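Mending what I already own

I stopped buying clothes last August. It wasn't meant to be a project. I had been through my bank statements to work out where the money was going, and clothes came to £1,484 over the year, which I could not match up with what was in the wardrobe. A good part of it must have gone on things I had already given away.

So I set a simple rule. No new clothes for twelve months, apart from socks and underwear, and anything that broke had to be mended before I was allowed to complain about it.

The first job was to find out what I had. I emptied everything on to the bed, including the bag of summer things from the loft and the coats from under the stairs. It came to 102 items, leaving out the socks. By the end of the afternoon I had 66 that I would wear as they were. The others went into piles for mending, for passing on and for rags. The mending pile was the biggest of the three and it stayed on the landing for six weeks.

Most of the faults were small. Buttons missing, hems down, a seam gone under the arm. I had been treating a shirt with one button off as if it were finished, when the spare was still stitched inside the side seam. I did five shirts in one evening with the radio on, and I was annoyed at how easy it was.

Zips were another matter. I tried to replace one on a pair of trousers and made a mess of it twice. The third go held, but there is a pucker at the bottom that I know about even if other people don't. I have since started taking zips to Tanguy, the alterations place behind the post office in Clornholm. They charge fairly and they don't make remarks about earlier attempts.

Jackets and coats needed the least work and had been looked after worst. I used to drop them over the banister and leave them there until I next went out, and the collars had gone out of shape. Pockets were a weak point too, mostly from keys. I patched two pocket linings with an old pillowcase, sewing by hand with small backstitches, and they have held since October.

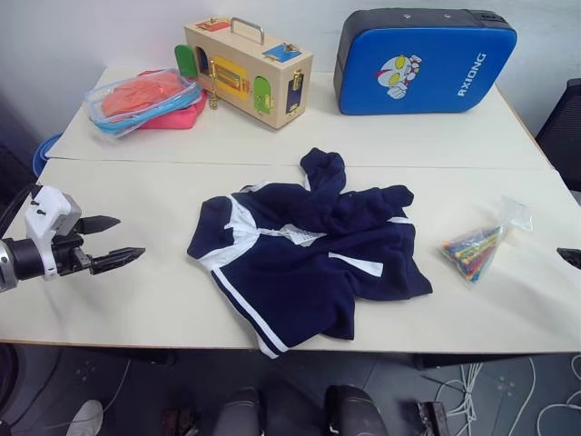 Navy jacket, unfolded.

I asked Amra Đorđević for advice on darning, as she did alterations for a living before she retired. She told me to stop using thread that was stronger than the cloth. I had been mending jumpers with polyester because it was what I had in the tin, and the wool had started to tear along the edge of each repair. She showed me how to run the first rows well out into the sound part of the knitting and leave a little slack at each turn. My darns are still lumpy, but the holes no longer grow.

She also told me to wash things before mending them. I hadn't been doing that either. A moth hole is often two or three holes once the jumper has been through the wash, and it is better to know before you start.

On washing in general, I do far less of it now. Jumpers get aired on the back of a door overnight. Jeans go in when they are dirty and not before. I turned the machine down to a cool wash for nearly everything, and the black things have stayed black for longer. The only failure was a set of tea towels that came out smelling the same as they went in, so those go on hot.

I did break the rule once. My winter boots split across the sole in January and the cobbler wouldn't take them on. I bought a pair of Stultano walking boots second-hand for £88, which was more than I wanted to pay, but they are the sort that can be resoled. They rubbed at the left heel for a fortnight and have been fine since.

I kept a notebook of repairs for the first few months, with the date, the item and what I used. I gave it up in spring. By then I could remember which things had been done and there was no great need to write it down. I would suggest a notebook to anyone starting out, though, if only to keep track of which colour thread went where. I have four navies in the tin and they are all different.

Still on the landing are a linen dress with a torn placket, a waterproof that needs its seams taped, and a cardigan I keep moving to the bottom because I don't like it very much. I think the cardigan will go to the charity shop with its elbows as they are. The waterproof I would like done before the autumn, so if anyone has used seam tape at home with an ordinary iron, please leave a comment and tell me what setting you had it on.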